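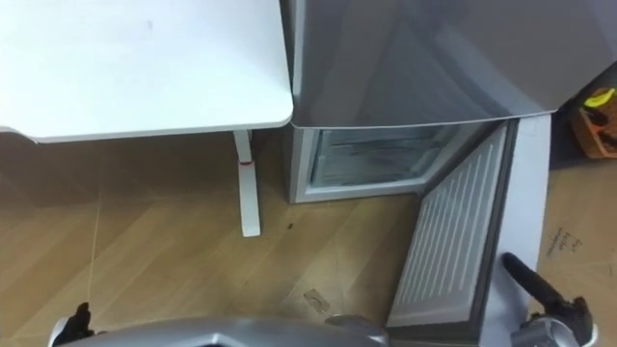
Gizella Takács wrote to me after my last post to say that I'd been too kind to the freezer door. In her view a door that opens easily and won't close properly is a safety problem, and I ought to have put it ahead of all the business with the bottles. Well, Gizella, I've thought about it the whole week and I've come round to your side.

For anyone who missed that post, we're teaching our humanoid at Wevunano to do small kitchen jobs, and in March it developed a fault I can only call a late let-go. You tell the hand to open, the software cheerfully reports that it has opened, and the fingers stay shut for another 2 seconds. With a bottle over a desk that's a nuisance. With a door it's a good deal worse, as the arm believes it's free and starts pulling back with the whole door coming along (and the fridge too, the one time I wasn't quick enough on the stop button!). 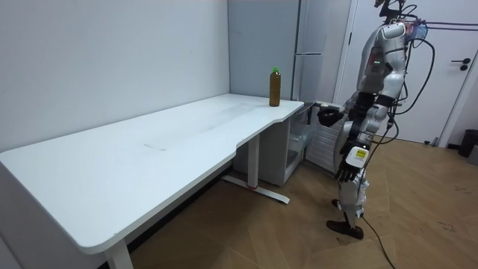 I blamed the hand first, naturally, and had it off and on again more often than I'd like to admit. Then Ignacio Nieto sat down with the logs one evening, with a pot of tea, and went through 98 grasps by hand. The delay showed up in 12 of them, and every one came after the wrist had been turned well over. So it looks like the wiring at the wrist, or possibly the connector, and my poor fingers are off the hook.

We've slowed the arm down in the meantime, and it now has to wait for the finger sensors to agree before it moves away from anything. It makes for a very leisurely robot, but I sleep better.

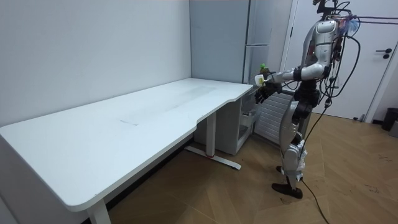
What we're changing next

A new wrist harness is coming from Skavus, with a bit more slack in it. Until it's fitted we're staying with light bottles and leaving the doors alone, and one of us keeps a hand on the stop button whenever the arm is powered. I'll put the new grasp log up once we've got a decent run out of it.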